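Gonside Open Day (robotics)

The Gonside Open Day is a yearly public visit to the Gonside handling workshop in Plalamgate, where robot grippers and the hand-held tools used to teach them are shown at work. It is run by Cowie, the firm that owns the building, together with the Lustlow project, which supplies most of the grippers. The day is free. Visitors book a slot and go round in groups of up to 30.

Contents
1 Background
2 The visit
3 Bottle demonstration
4 Grippers
5 Attendance
6 Reception
7 Access
8 See also

Background

Cowie moved into the Plalamgate building when it was still a furniture store. Ground floor only at first, upper floor added later. The workshop does handling work: picking up, turning over, setting down, packing. No welding, no painting, nothing large. The first open day was held in April and was meant for families of staff, but word got out and a queue formed along the side road. The second was advertised properly and had a booking list.

Lustlow is a separate project with its own staff, and it has used the Gonside benches from the start. Its interest is in ordinary things from shops and kitchens, picked up by a person holding a gripper in the hand, with a camera on the tool. The recordings are then used to train arms to do the same job. Older leaflets call this "hand teaching". The newer ones just say "recording".

The two names get mixed up a lot in local write-ups. Gonside is the workshop — Lustlow is the project. Cowie pays the rent.

The visit

A visit lasts a little under an hour. Coats and bags at the door, short safety talk, then three stops. The order changes from group to group so that the stops don't get crowded.

First stop is usually the arm cell, behind a clear screen. One arm moves tins from a tray to a shelf and back. It is slow on purpose. Staff stop it now and then to show the brake, which makes a loud clack and gets a reaction from smaller children.

Second stop, the sorting line. Parcels on a belt, a suction cup, two bins. This one was added in the third year and has had the most faults, mostly the belt and not the arm. In one session it was down for the whole afternoon and the group was shown the spare parts cupboard insted.

Third stop, the benches. Most people's favourite going by the comment cards. The hand-held tools are used here, and a screen beside the bench shows what the camera on the tool picks up.

Bottle demonstration

The best known part of the bench stop. A member of staff takes hold of a bottle with the two fingers of the hand-held gripper and keeps it upright, low down near the base, so visitors can see how the pads sit against the sides. A metal drinks bottle with a screw cap is one of the things used, a Sangaria one with a bright bubbly label. Cans, cups and cartons also come out, depending on who is on the bench. 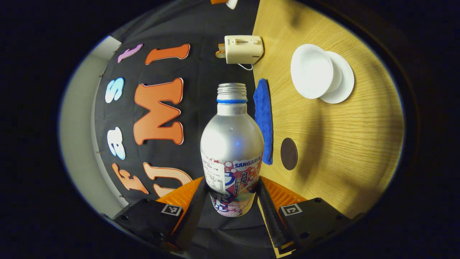 The talk that goes with it is short. Grip too high and a full bottle swings. Grip too low and the fingers foul the table. Metal is smooth, so a light squeeze can slip, and a hard one can dent it. The person on the bench then lets go and does it again from another side, and again, and says that a recording session is really this for a whole morning.

Small square markers in black and white are fixed on the mounts, one each side. Asked about at nearly every session. They let the software work out how far apart the fingers are at any moment, using the camera view alone, so no extra sensor is needed for that. Staff keep a large printed marker in a drawer to pass round.

Visitors over twelve may try the tool themselves. Under supervision, one at a time. The usual first go is a bottle gripped at a slant. Most get it straight by the third.

Grippers

Several kinds have been shown over the years.

Two-finger, hand-held. Dark textured pads with orange ribbed pieces behind them on the type used for the bottle. Opened and closed by a trigger. Main tool at the benches.

Two-finger, arm-mounted. Same general idea, driven by a motor. Used in the arm cell.

Suction cup. Sorting line only. Poor on cloth, good on card.

Three-finger. Shown once and then withdrawn, it needed more setting up than the timetable allowed.

Attendance

The first public year drew 329 visitors. The year after brought 1206, helped by a second day being added. The total for all years up to the last one listed is 3056. School parties are counted in these figures, staff families are not.

Late arrivals are let in if there is room in the next group. There often isnt.

Reception

Coverage has been local and mostly friendly. The benches are praised, the sorting line less so. A common complaint is noise near the arm cell, which makes the talk hard to follow from the back, and a small loudspeaker was brought in to help. Another is the waiting area — narrow, few seats, no view of anything.

Teachers have asked for a worksheet. A first version was handed out and dropped after one season, too long for the time given. A single-page sheet replaced it.

Some visitors expected walking robots and said so on the cards. The booking page now states that the day covers handling only.

Access

Entrance from the Plalamgate side, not the yard. Step-free on the ground floor, where all three stops are. Upper floor closed to the public. Parking is limited and most of it is taken early. Photographs are allowed at the benches, and at the arm cell from behind the line on the floor. No flash.

Booking opens some weeks ahead on the Cowie site. Groups of more than ten should write first.

See also

Cowie (firm)
Lustlow project
Plalamgate
Robot gripper

This page was last changed on December 30, 2024.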